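The case against the capsule kitchen

Every December the decluttering people come back, and every December I fall for it a little. My cousin Yến Phí sent me a link to a thing called the Bruvis method, where you cut your kitchen down to what you "reach for with intention." You put a sticker on each item when you use it. After a month, whatever has no sticker goes.

I have doubts. I did it anyway.

The sticker is a lousy judge

My problem with the sticker is that it only knows about one month. The roasting pan got no sticker. Neither did the canning funnel or the good colander's lid. A month in winter tells you that I eat soup. I knew that.

The Bruvis guide says the average home kitchen holds 1016 objects. Does a box of toothpicks count as one? The guide doesn't say, and I read the whole thing, including the part where a woman gets rid of her measuring cups and starts sleeping better. Maybe she does. I would like to see her biscuits.

Khôi Tô, who I used to share a kitchen with, did a version of this a few years back and was very proud of his bare counters. He then borrowed my stockpot four times. I'd guess a fair number of minimal kitchens are propped up by a messy one down the street.

Stuff with one job

The method is hardest on single-use items, and I'll give it half a point there. I owned a banana slicer. I'm not going to defend the banana slicer.

But "one job" gets thrown around as if it were an insult. A corkscrew has one job. So does a smoke alarm. What matters to me is how annoying the job is without the tool, and no sticker measures that.

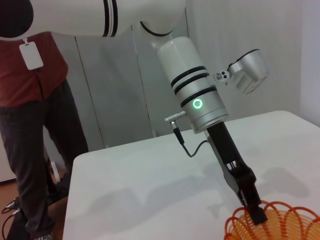 What I got rid of

Two bags, in the end. The slicer went, along with a set of egg rings and a bread knife that had stopped being a knife in any useful sense. Veronica Pană at work took the egg rings and says she likes them, so fine, good for Veronica.

The roasting pan stayed. So did the funnel, and the lid.

Do I feel lighter? The drawer by the stove opens all the way now, and I'll admit that's pleasant. I don't feel any calmer, and I cook the same six dinners. The guide promises a "second wave" of letting go after the first month, and by a happy chance there's a paid course for that part. I've closed the tab. Yến is signed up for it, and she has already asked if she can leave her waffle iron at my place for a while.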